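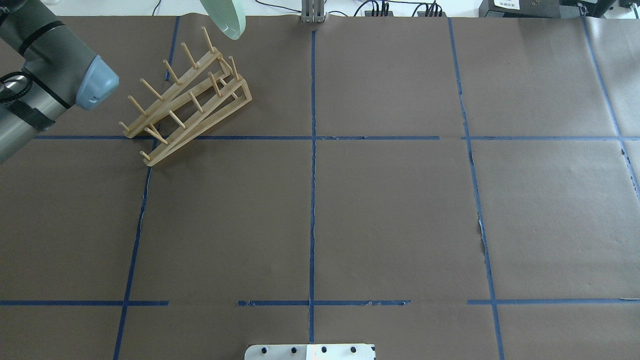

Page last changed: April 4, 2019, by G. Morris

Talks > Internal > Speaker notes > The plate is in the wrong frame

THE PLATE IS IN THE WRONG FRAME
Gwenllian Morris, planning and tooling
Notes to self. Slides are mostly pictures, so talk slowly.

Opening

Say hello, thank Matilde for the slot before lunch. Ask who has put a plate in a dish rack this week. Then say we spent since November on the same job and would like some respect.

Promise them there will be one equation. (There isn't. It keeps the control people awake.)

What we run

Three pieces of software, in the order they blame each other. Vundix finds the plate and the rack and hands out poses. Bredari plans the motion. Noltton runs the controllers and writes the log, so it always has the last word.

Two arms, one shared world model. Mention that "shared" was aspirational until February.

Perception

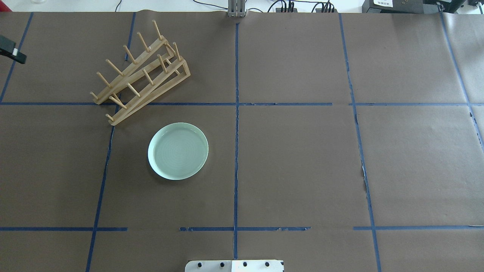

Slide 4. Plate flat on the paper, rack empty. The easy case.

The plate is pale green and glazed, and the rim comes up brighter than the middle. Our first fit locked onto the rim highlight and reported a plate slightly smaller than the one we bought. Alvar's fix: fit the circle on the outer edge only and ignore everything inside it. Dull and it works. Give him the credit, he is in row two.

The rack is worse. It is rows of pegs with nothing between them, and a depth camera looks at that and returns a hedge. We gave up on segmenting pegs one by one. Vundix now fits the whole rack as a rigid model and the slots come along for free, as offsets. If somebody bends a peg we will be wrong with great confidence.

Someone will ask about the blue tape. It is there for people. We use the crossings to say where we put things down, and the perception code masks it out. Before the mask, Vundix once proposed a strip of tape as a rack rail. Don't dwell.

Planning

Here is the bug the talk is named after. Pause.

Bredari plans with the plate attached to the gripper, as it should. The attachment was computed from the grasp we asked for, and the grasp we got was a few degrees off. So the planner carried a tidy imaginary plate into the slot while the real one headed for the peg next door. Every collision check passed. The logs were lovely. 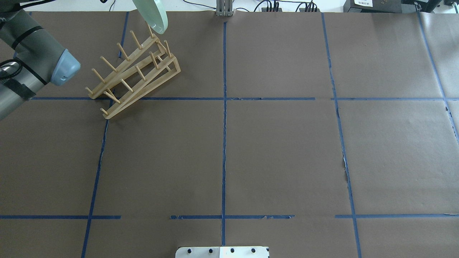 Slide 7. Head view during a run. All the head camera gets is the rim, over the high end of the rack.

This is why it took us so long. From the head camera you get a sliver of green at the top edge and you can talk yourself into anything. Amândio talked himself into a calibration error and recalibrated for 2 days. The calibration was fine before and it was fine after.

What changed:
- re-estimate the plate in the hand after the lift, and before any placing plan
- attach that pose to the gripper, throw away the requested one
- refuse to plan if the estimate is older than 90 ms

The third one sounds fussy. Before we had it, the planner was happy to use a pose from the previous plate.

Control

Keep this short, Bernardo has the whole afternoon for it. Last stretch of the descent is slow and compliant, sideways soft, vertical stiffer. If the sideways force climbs, stop, back up 6 mm, ask Vundix again. The old version pushed on and hoped, a strategy I recognize from parallel parking.

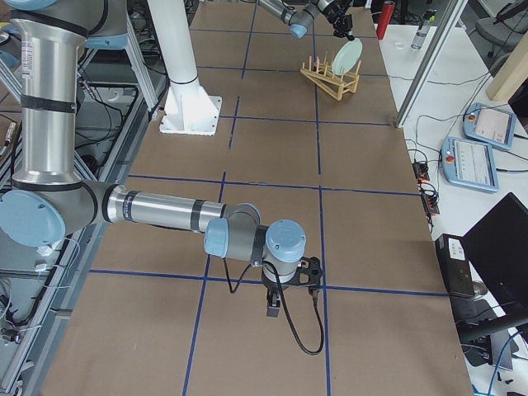

Slide 9. Same cell from the side. Far arm has the plate over the rack, near arm is over the paper.

Use this slide for the two-arm point. Both arms sit in the same planning scene, and each one is an obstacle to the other whether it has work or not. We tried dropping the waiting arm from the collision checks to save time. We put it back the same afternoon.

Tooling

The part I care about and the part where people check their phones. The replay tool takes a Noltton log and reruns Bredari against it with no robot attached. We have 504 logged placements in there now. Any change to the planner gets run against all of them before it goes near the cell. Demo if the Wi-Fi behaves. If it doesn't, describe it with hand gestures.

Likely questions

Why not learn it end to end? Say we might. Then say I'd still want the replay tool.

Does it do bowls? No.

Can the team at Vilela have the code? The tooling yes, ask me for the branch. Vundix configs are tied to our camera mounts and would only upset them.

Leave slide 9 up while people file out. Get my adapter back from the lectern this time.

Contact: Gwenllian Morris, planning and tooling | © 2019 | Back to top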